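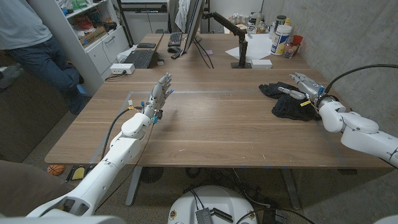
모서리가 둥근 밝은색 나무 책상과 뒤쪽의 모니터 암 책상

모니터 암 책상의 배선과 작업 구역 테이프 정리 방법

Lorraine Mahuika 작성 | 10월 | 조회 3381

책상 두 개를 앞뒤로 두고 사용합니다. 뒤쪽 책상에는 클램프식 모니터 암에 모니터 한 대를 달았고, 노트북과 키보드, 마우스를 함께 올려 두었습니다. 앞쪽 책상은 작업면으로만 쓰며, 상판에 가는 회색 테이프로 직사각형 구역을 표시했습니다.

문제는 세 가지입니다.

첫째, 흰색 멀티탭이 뒤쪽 책상의 앞쪽 가장자리에 올라가 있습니다. 플러그가 꽂힌 상태라 앞 책상에서 손을 뻗을 때 케이블에 걸립니다. 상판 아래로 내리고 싶은데 나사를 박아도 되는지, 아니면 트레이를 쓰는 편이 나은지 판단이 서지 않습니다. 상판 두께는 재 보지 않았습니다.

둘째, 앞 책상 밑 바닥에 어두운색 케이블과 장비가 그대로 놓여 있습니다. 바닥 청소를 할 때마다 전부 옮겨야 합니다. 책상 다리는 회색 금속이고 자석이 붙는지는 확인 전입니다.

셋째, 회색 테이프를 언젠가 떼어야 하는데 나뭇결 표면에 접착제가 남을까 걱정됩니다. 앞쪽 가장자리에는 파란 테이프 조각도 붙어 있습니다. 회색 테이프의 제품명은 기록해 두지 않았습니다. 붙인 지는 70일 되었습니다.

벽은 회색 콘크리트이고 임차 공간이라 타공은 불가합니다. 책상 제조사는 Durnwood입니다.

Manaia Treloar
10월 | 오후 답변

멀티탭부터 처리하십시오. 나머지 배선 경로는 멀티탭 위치에 따라 결정됩니다.

1) 멀티탭
상판 두께를 모르는 상태에서 나사를 박지 마십시오. 클램프 고정식 케이블 트레이를 권합니다. 저는 Rattanakul 제품을 쓰고 있고, 설치에 드릴이 필요 없습니다. 트레이 클램프와 모니터 암 클램프가 같은 변에서 겹치지 않도록 먼저 위치를 표시합니다. 멀티탭은 트레이 안에 눕히고 스위치가 바깥을 향하게 둡니다. 어댑터를 겹쳐 쌓지 마십시오. 멀티탭의 정격 용량은 뒷면 표기를 확인해야 합니다.

2) 모니터 케이블
암의 관절을 따라 고정하되, 관절 부위마다 여유 길이를 남깁니다. 모니터를 가장 먼 위치까지 당긴 상태에서 묶어야 합니다. 접은 상태에서 묶으면 나중에 커넥터에 하중이 걸립니다. 케이블 타이보다 벨크로가 수정하기 쉽습니다.

3) 바닥 케이블
전원선과 신호선을 분리해 묶고, 책상 다리 하나를 정해 그 안쪽으로만 내립니다. 다리에 자석이 붙으면 자석 클립, 붙지 않으면 벨크로로 감습니다. 바닥 장비는 낮은 선반이나 바퀴 달린 받침에 모아 올리십시오. 발열이 있는 장비라면 통풍구 쪽을 비워야 합니다. 양 끝에 같은 라벨을 붙여 두면 교체할 때 추적이 됩니다.

4) 테이프
제품을 모르면 짧은 구간으로 시험해야 합니다. 모서리 쪽 3cm만 먼저 떼어 보십시오. 표면과 최대한 낮은 각도로, 나뭇결 방향을 따라 천천히 당깁니다. 잔여물이 남으면 미지근한 물에 중성세제를 소량 풀어 닦고 바로 마른 천으로 닦아냅니다. 아세톤은 쓰지 마십시오. 마감이 오일인지 바니시인지에 따라 결과가 다르므로, 제거제는 상판 밑면에서 먼저 시험합니다.

구역 표시를 계속 써야 한다면 떼기 전에 네 모서리 좌표를 책상 변 기준으로 재서 적어 두십시오. 같은 위치에 다시 붙일 때 필요합니다.

Riro
10월 | 답변

테이프는 드라이어로 데우면 떨어집니다. 저는 그렇게 했습니다. 멀티탭은 그냥 양면테이프로 상판 밑에 붙여 쓰는데 아직 문제 없습니다.

 └ Manaia Treloar: 양면테이프 고정은 권하지 않습니다. 플러그를 뽑을 때 하중이 전부 접착면에 걸립니다. 드라이어는 저온으로만 쓰고, 한곳에 오래 대지 마십시오. 마감이 변색될 수 있습니다.

 └ Lorraine Mahuika: 상판을 재고 나서 트레이를 주문하겠습니다. 테이프는 모서리부터 시험해 보겠습니다.

관련 글
- 클램프식 모니터 암이 아래로 처질 때 장력 조절
- Wulau 케이블 트레이 클램프 간격 문의
- 원목 책상의 접착제 자국, 오일 마감인 경우
- 벽 타공 없이 콘크리트 벽면에 배선 고정하기
- 노트북과 외장 키보드를 같이 쓸 때 책상 깊이

게시물 번호 1156 | 문의하기 | 이용약관 | © Wulau 생활공간 도움말 | 맨 위로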